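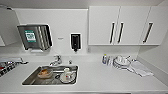 Sadia Bugti thinks the loose condition in the rear car is the dampers and has nothing to do with the track bar, and she wants that written down before we touch anything. So it's written down. Her reasoning is that the driver complains from the center of the corner off, on old tires only, and the bar change we made at Fonddale moved the balance everywhere, including entry. If the bar was wrong he would feel it on entry too.

Sunday, shop. Started 7:30. Car on the plate by 8.

Setup as it came off the truck. Did not wash it first this time, wanted the ride heights before anybody leaned on it. Left front was low against the sheet, right rear high. Rolled it off, bounced it, rolled it back on, same thing. Asif re-zeroed the scales and we got the same thing a third time, so the numbers are real. Cross weight is off from what we unloaded with. Something moved during the race or somebody put a round in at the last stop and didn't log it. Radio transcript says a round was called for on stop four and then canceled. I am going to ask Mohsin whether the wrench went in before the cancel reached him.

(Later: he says it went in and came back out. Says he is sure. Half a round left in it would fit the scale numbers pretty closely, so I'm leaving this open.)

Pulled both rear dampers. Right rear is serial 303, the one rebuilt in October. Left rear is the older Botero body with the new shaft. Ran both on the dyno cold, then again after warm-up.

303, cold: compression fine, on top of the build sheet. Rebound fine at low speed, starts to drop under the sheet in the middle of the range. 303, warm: same shape, but the gap is wider. Ran it three times. The third trace lies right over the second.

Left rear, cold and warm: no complaint with it. A little friction at the turnaround, same as it has always had.

So Sadia may be right. A right rear that gives up rebound as it heats would let that corner come up faster when he picks up the throttle. That would feel like what he described. It would also feel worse as the run goes on, and tire wear would hide it from us, which is what I think we have been doing since Fonddale: blaming the tires.

Mudassar Marwat does not agree and I should put his side in too. He says the rebound loss on 303 is too small to feel and that he has had worse pairs on cars that won. He would look at the truck arm bushing first. He wants to know why lap times on the long run in practice did not fall off the same way if the damper was already bad. Fair question. My only answer is that practice was in the evening and the track was cooler, and the longest run we made was 37 laps. The bad stretch in the race did not show until after that.

Opened 303 after lunch. Oil was darker than it should be for the laps on it. Shim stack was in the right order and right count by the build card. The piston band has a score mark on one side, you can catch it with a fingernail. No bent shims I could find. Check valve spring looked okay by eye, I have it bagged to measure on Monday's gauge when Irina has it back from calibration.

The band could leak when hot and that would do it. It could also be that I scored it taking it out. I don't think I did, but the bore has a faint line that I did not look for before pulling the piston. Next time scope the bore first. I've written that on the whiteboard over the dyno as well.

Rebuilt with a new band, fresh oil, same stack. Gas pressure same as before. Warm trace now sits on the sheet all the way up. Ran it five times to be safe. Tagged it 303-B so we don't mix up the traces.

Spring check while everything was apart. Right rear spring rated 600, measured a little soft, inside what we allow. Front springs not checked, no time. Truck arm bushings pulled for Mudassar. Right side has some play at the front eye. It isn't much but it isn't zero, and he gets to be partly right. New ones going in both sides.

That makes two changes at once, and I don't like it. I said we should run the test day with the damper only and put the bushings in at lunch. Mudassar said you do not send a car out on a bushing you know is worn, and I couldn't argue with that. What we can do is go the other way: bushings new all day, start with the old 303 internals in a spare body, then swap to 303-B. If the driver calls the difference without being told, we have it. Sadia will do the swap order and keep it off the radio.

Test day plan as it stands:

Run one, short, check heights and leaks. Run two, 40 laps on one set, no adjustments, whatever he says. Cool down, swap, same again on a matched set. Mohsin on tire temps both times, same order around the car both times. Last month we went around in different directions and the sheets were no use. If there is time left, half a round in and half a round out on the right rear just to have fresh notes on it.

We only have the track at Mohmand until 4, and the Cusero team has it after us, so no going over.

Parts: used one piston band, one seal kit, two bushings, the last of the open oil. Bands are down to one spare. Order went in under 1130, the chassis account. Irina asked me to stop putting damper parts on the engine account so this time I didn't.

Still to do: measure check valve spring. Bore line on the old body, send it out or scrap it. Front springs. Find out who has the small spanner for the bottom eye, it was not in the drawer and I used the wrong one and marked the collar. Ask the driver again about entry, without Sadia or Mudassar in the room.

Reset the cross to the unload number before covering the car, 6:15 or so. Left front came up where it should be. Right rear still a touch high. Left it there, will look again once the new bushings have settled.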